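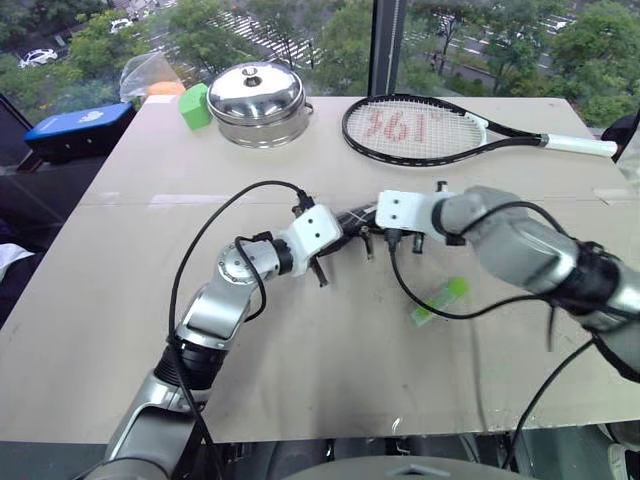 *1 min read*

**Lumholm says its two-armed bench robot now needs less looking after. The log is thinner than the claim.**

Tuesday, November 14, 2023

Lumholm told customers this week that the service interval on its Rajput cell has been stretched from 438 running hours to 4000. The firm credits new gripper brackets and a revised maintenance routine, drawn up with its parts supplier, Flesivon.

The cell has two arms, each with a white bracket at the wrist and black cable running outside the arm. Those outside cables are what owners have complained about since May. A loop that hangs free can snag, and a snagged loop can pull a connector out of true. Lumholm's new routine asks for a look at the cables at the start of each shift, which sounds a lot like servicing under another name.

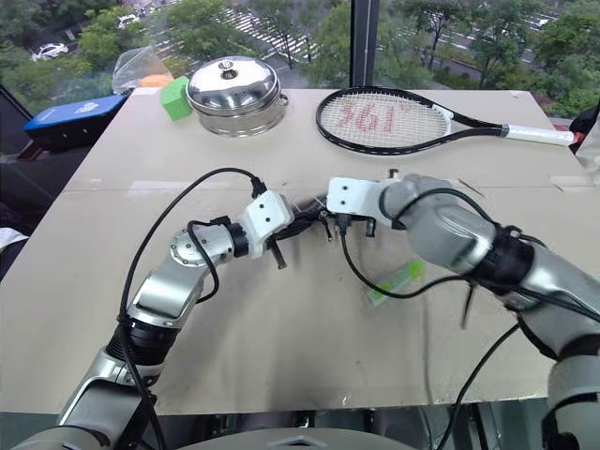 The longer interval also rests on a single test unit, which had logged 3316 hours when the notice went out. That is short of the figure being advertised. Lumholm says the rest is "projected from wear data" and has not released the data.

Shamim Zaidi, who maintains 2 of the cells at Brillutska, is keeping to the old schedule. "I'll change it when I see a gripper come off at 4000 hours and the fingers still line up," Zaidi said.

Lumholm would not say whether the warranty terms will change to match.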